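The Plain White Bowl Keeps Its Place

In many households the most useful piece of tableware is also the one least often discussed. The plain white bowl holds soup at noon, cereal at breakfast and, between meals, whatever has been picked up from the floor. It moves from the cupboard to the table and often stays there. For this issue, the home section considered how such bowls are chosen, where they are kept and why they so often share the tabletop with objects that have nothing to do with food.

The subject has a local history. The Trelness pottery works opened its retail counter in 2000 with a single shape in a single color, a rounded bowl in white glaze. Its present catalog lists 18 forms, yet the original remains the one customers replace most often. Staff at the counter report that buyers seldom ask for a matched set. They come in for one bowl after a breakage, and many bring the surviving piece along to compare the height of the foot.

The foot deserves more attention than it receives. It is the ring on which the bowl rests, and on many pieces it is left without glaze. An unglazed foot can be rough enough to scratch a painted or varnished surface. The works advises customers to run a fingertip around it before purchase and to smooth a rough one with fine wet sandpaper. The same advice appears on a card packed with each order, beneath the washing instructions.

Color is a separate matter. White ceramic is seldom the same white throughout. The inside of a bowl generally looks brighter than the outer wall, and the difference is easier to see on a dark table than on a pale one. Brirkura, a furniture maker that supplies small apartments, has expanded its range of dark tabletops in recent years. Its most popular table sells for 129 dollars without legs, and the company notes that crumbs, dust and fingerprints show plainly on such a surface. A dry cloth in the evening is usually sufficient.

Families with young children face a further question, that of the toys that come to the table and remain after the plates are gone. A reader survey conducted through the Aroteo housing newsletter in March drew 2690 replies. Soft toys were named more often than books, keys or mail among the things left on the dining table. Most respondents did not object. Several wrote that a stuffed animal at the far side of a child's bowl had become part of supper, and that removing it caused more trouble than it saved.

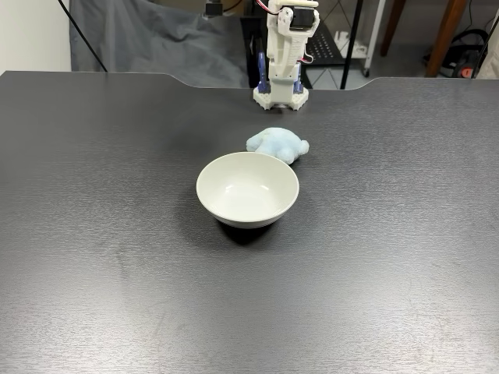 Can a soft toy stay on the table during meals?
It can, provided that it is washed regularly and kept out of reach of hot food. Most small plush toys tolerate a gentle machine cycle inside a pillowcase, although the label should be checked first.

Storage follows the same modest rules. Bowls may be stacked, but a folded paper towel between each pair will protect the glaze from the foot above. Pieces in daily use are best kept at waist height, where children can reach them without climbing. At the Barajas Street community kitchen, the white bowls occupy the lowest open shelf and the serving dishes stand above them. Chipped pieces are taken out of food service and moved to the craft room, where they hold buttons and water for painting.

Trelness plans to offer its original bowl in a smaller size from September. The shape and the glaze will remain unchanged, and the piece will be sold singly.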